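Balloons for the hall, part two: inflation

The first part covered what I bought. This one covers getting air into it. The job is to fill the hall at Cerkbridge for a Friday evening in July, and the count on the order sheet is 231 balloons, all from Dudell.

Sizing

Balloons blown up by eye come out at different sizes, and the difference shows once they are tied in a row. I use a cardboard box with a round hole cut in one side. Inflate a little too far, then let air out until the balloon just passes through the hole. With a hand pump I count strokes first and use the box only as a check.

Stop while the balloon is still slightly egg-shaped. Once it starts to take on a pear shape towards the neck, it is overfilled and will pop early in a warm room.

Colour

Latex gets paler and lets more light through as it stretches. The teal ones go from nearly opaque in the bag to something you can partly see through, so judge the colour on a filled balloon. Small lights look good behind them. At full size a green light comes through the teal as a bright lime patch, and the rest of the balloon keeps its blue.

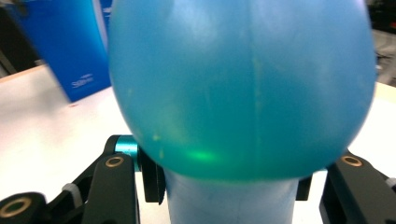
Tying and storage

Leave enough neck to wrap round 2 fingers. Pull the end through and slide the knot off. After the first bag my fingertips were sore, so I switched to the Negri tying tool, and that was quicker by the second bag.

Filled balloons went into Zutach bin liners, loosely, with the necks all pointing the same way. Keep them out of the sun and away from radiators. I lost 3 overnight, all from the same bag.

Part three will cover the frame.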